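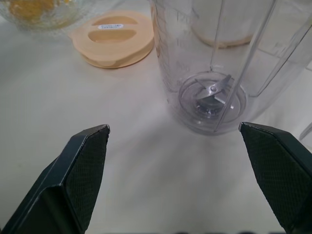 A reader in Gerkumbridge wrote to say that anyone who owns a blender and a knife has one thing too many, and that in her house it was the knife that went. I have been arguing with her in my head ever since, mostly while washing up.

My position is that the blender is the most oversold object in the American kitchen. Mine is a Numomico, bought in January, the month when people buy blenders. It came with a booklet of 40 recipes, of which I have made 2. One was a smoothie. The other was also a smoothie, but the booklet called it a soup.

The trouble starts with the blades. They sit at the bottom of a deep jar, pointing several ways at once, and everything you want to eat ends up underneath them. You can go in with a spatula, which is too wide, or a spoon, which is too short, or a finger, which the booklet discusses at some length. I figure I leave a good breakfast down there every week.

Then there's the lid. Any other lid in my cupboard can be put on by a tired person. A blender lid wants to be lined up and pressed until you hear something, and I've cleaned mango off the ceiling because I heard something and it was the refrigerator.

And the numbers up the side! I have never met a person who measures in a blender jar. We fill it until it looks like too much, and then add a banana. I own a perfectly good Isaksson measuring cup and I don't use that either, but at least it takes up less room.

My reader says the answer is a better blender. She has a Zeltow, which she describes the way other people describe a grandchild. I looked it up. There is a whole forum for these things, with 1,648 posts in a single thread on crushing ice, a substance you can buy already crushed.

I'm not giving mine away, though. Soft fruit comes into this house faster than we eat it, and by Thursday there is always a bowl of something nobody wants to look at. Into the jar it goes, with some yogurt, and ten seconds later my kids will drink what they refused to chew. I've tried the same trick with a fork and they could tell.

So she can keep her Zeltow, and I'm keeping the knife.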